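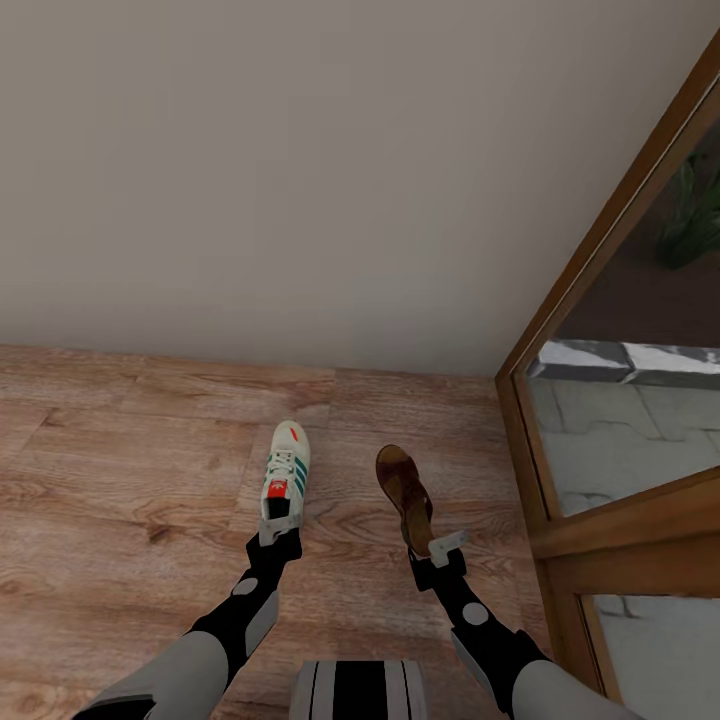
Sorting returned shoes with a two-armed robot: what changes for the returns team
Student project report, second year, Work and Technology
Group: Anežka Ďurica, Svatopluk Brabec
Placement firm: Jatix, returns depot, Imstead

1. What we set out to do

Jatix takes back shoes for web shops. Trainers, sandals, boots, slippers, the lot. People order two sizes, keep one, send the other back. Somebody has to open the parcel, find both shoes, check they match, look at the soles, decide: back to stock, clean, or scrap. The firm is bringing in a two-armed robot for the first part of that, the picking up and pairing. Grading stays with people for now.

Our question: what happens to the work of the people at the benches when that first part goes? We were not asked to judge if the robot is any good. We did end up writing a bit on that, see part 4.

2. How we worked

Placement ran through March. We sat with the team on the early shift (start 6 am, Svatopluk missed the first one). Talked to four people at length: two sorters, one team lead, one person from maintenance. Notes by hand, typed up same evening mostly. We also had access to the simulator the robot is being trained in, plus the log from it. Nobody at the depot wanted their name used so we write Sorter A, Sorter B etc.

We did not record sound. In hindsight we should of asked, some quotes below are from memory and checked with the person afterwards.

3. The work before

The depot can take up to 3,000 returns on a heavy day. Sorters stand at a bench, parcel comes down the chute, tip it out, pair, look, grade, scan, bin. Sorter A has done it for years and doesn't look at her hands while she does the pairing. She talks the whole time. Sorter B wears earphones.

What they said about pairing:

"It's the easy bit. It's when I rest my head." (Sorter A)

"Boring. Bad for the wrists. Take it." (Sorter B)

So already not one answer. The team lead thought everyone would be glad to lose it. He had not asked, he said so himself.

Grading is where the arguments are. Is a crease wear or is it from the box? A mark on a toe, does it wipe off? Sorters lean over and ask the next bench. This happens a lot. We think it matters more than the firm has noticed and come back to it in part 5.

4. The robot, short version

Training is done in simulation first. The simulated room is nothing like the depot: wood floor, plain wall, a glazed door with paving outside. Maintenance said the rooms get swapped on purpose so the robot doesn't only learn one place. Each arm has its own gripper and can hold one item, so it can have a sneaker in one and a sandal in the other at the same time. Odd pairs like that are useful, since half the trouble with returns is things that don't belong together turning up in the same heap.

The log we were given had 1,933 attempts in it. We can't say much about success rates because the log marks an attempt as finished when the arms go back to start, whether or not the shoe is where it should be. We asked for the other log. Still waiting when we handed this in.

Things the people at the benches spotted when we showed them the simulator on a laptop:

- Soft shoes. A sneaker opening gives when you pinch it. Sorter A: "It'll crush the heel on the cheap ones."
- Straps. Sandals get caught on each other in the bag. In the simulator they come apart clean.
- Laces tied together by the customer. Not in there at all.
- Paper stuffed in the toe. Same.
- Dirt. The simulator shoes don't leave grit on anything.

All of that came out in one tea break. As far as we could find out the sorters had not been shown the simulator before. Maintenance was a bit embarrassed and wrote it all down, fair play.

5. What changes for people

Pace. Now the sorter sets it, within reason. With the robot feeding the bench, pairs arrive when they arrive. The plan has a pause button at each bench. Sorter B asked who sees it when you press it. The team lead didn't know. We think this has to be answered before anything gets switched on.

Rest. See Sorter A above. If the easy part goes, every minute is a decision minute. Urban, the firm that planned the new layout, counts this as time saved. We would count some of it as rest lost. We suggested shorter spells at the bench, swapped with scanning or packing.

Talking. New layout puts benches further apart so the robot cell fits in the middle. No more leaning over. Grading gets checked by asking the neighbour at the moment and there is nothing in the plan to replace that.

Body. Less reaching into the bags, less bending. Everybody agreed this one is good. Sorter B has a wrist support and wants it yesterday.

Skills. Someone has to clear jams and restart the cell. Two sorters are meant to go to the sister depot in Urkden to learn it. No word on extra pay. Both of our sorters brought up pay before we did.

6. What we recomend

Show the simulator to all the sorters, every shift, and keep a list of what they spot.
Settle who can see the pause button data, in writing.
Keep at least two benches side by side for grading.
Try mixed spells for the trial period.
Agree the pay for the jam clearing job before the Urkden training.

7. Weak points of this report

Four people is not many. Early shift only, the late shift is younger and might say the opposite. Robot was not running at the depot while we were there so part 5 is expectations, from us and them. Svatopluk wrote parts 3 and 4, Anežka 5 and 6, the rest together the night before, so the style jumps a bit.

Appendix A: question sheet
Appendix B: bench layout, old and new (redrawn by hand, not to scale)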